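Ticket 353
Subject: Round mirror and wall vase on curved wall, loose and tilting
Opened by: Keerthana D'Souza
Assigned to: Yuzuki Tsuchiya
Location: Brustden, upper floor
Priority: normal
Status: closed
Opened: 26 April 2019

Keerthana D'Souza wrote:

The Zernley mirror on the white curved wall is leaning again. It's the round one with the white sculpted frame and the roses. If you stand in front of it you see more ceiling than you should, and when a door shuts downstairs the glass buzzes. I pushed the left side in with my palm and it moved, then came back out when I let go. The flower vase next to it is also turning on its screw. I haven't taken anything down. Can someone look at it before it gets worse?

Yuzuki Tsuchiya wrote:

Went up and checked. Does it tilt forward or sideways? When I was there it was forward at the top only. Level across. Also, do you know what it was hung with? The work order from Jevis only says "mirror, decorative, fit to wall" and nothing about the fixing.

Keerthana D'Souza wrote:

Forward. I wasn't here when it went up so I can't say about the fixing. I found the box and it has two small bags of screws in it, one still sealed. No instructions.

Yuzuki Tsuchiya wrote:

OK. The sealed bag is probably the lower bracket. I'll take it down and see.

Work log, Y. Tsuchiya

Took the mirror down with Keerthana holding the other side. It is heavier than it looks, nearly 13 pounds on the parcel scale. Put it face up on a blanket. Don't lay it face down, the carved parts take all the weight and the leaves at the top right are thin.

The back of the frame is flat and the wall is not. It was on one hook in the middle, at the top. On a flat wall that would be all right. On this wall the two sides of the frame have nothing behind them, so it rocks. Somebody had put a folded piece of card behind the top edge to stop the rocking and that is what was pushing it forward.

Took the card out and hung it again on the same hook to see. Tilt gone, rocking worse. Buzz still there.

Tried felt pads on the back, left and right. Too thin, they didn't reach the wall. Doubled them up. They reached, but they slid off after a few pushes. The paint on that wall is smooth and the pads had nothing to grip.

Opened the sealed bag. Two screws and a flat metal plate, so it is the lower bracket. The plate is made for a flat wall too. I could bend it a little in the vise but I didn't want to drill new holes until I knew what the wall is made of. Knocked along it and it sounds hollow most of the way, with something solid every so often. Stopped there for the day and left the mirror on the blanket with a sign on it.

Keerthana D'Souza wrote:

I asked Ebihara, who built the wall. They say thin board bent over wood ribs. There is a rib behind the old hook, which is why it held at all. They said not to use the push-in plastic plugs in the board and to go into the ribs or use a toggle. They also said the vase is only in the board.

Yuzuki Tsuchiya wrote:

That helps, thanks. Then I'll keep the hook where it is and put the bracket lower on the same rib. For the sides I'll use rubber bumpers, the tall kind for cabinet doors, 3 on each side. They can be trimmed with a knife to follow the curve. 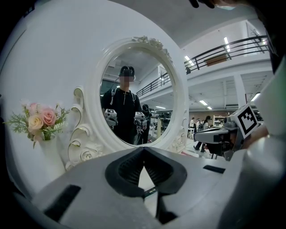 The bracket went in on the first try. I bent the plate until it sat against the wall without a gap and used the longer screws from the shop, since the ones in the bag only just got through the board. The bumpers took more time. I cut each one a bit long, hung the mirror, pressed on the frame, took it down and trimmed again. The glue pads they come with were fine.

For the vase I swapped the screw for a small toggle. The flowers are artificial, so no water in it and the weight is not a concern. Take the bouquet out first if you ever need to get at the screw. The ferny leaves catch on everything.

Wiped the glass and the frame. Use a dry brush on the frame and keep glass cleaner off the gold lines – I tried a damp cloth on the back edge where it won't be seen and a bit of color came off.

Keerthana D'Souza wrote:

Looked at it this morning. No lean, and I slammed the downstairs door a few times with no buzz. The vase doesn't turn now. Can we keep the leftover bumpers somewhere I can find them?

Yuzuki Tsuchiya wrote:

They're in the Zernley box with the old hook screws, top shelf of the supply closet. I wrote "mirror" on the lid. I'd like to check the bracket again in August when the upper floor gets warm, in case the board moves. Reminder is set. Closing this one.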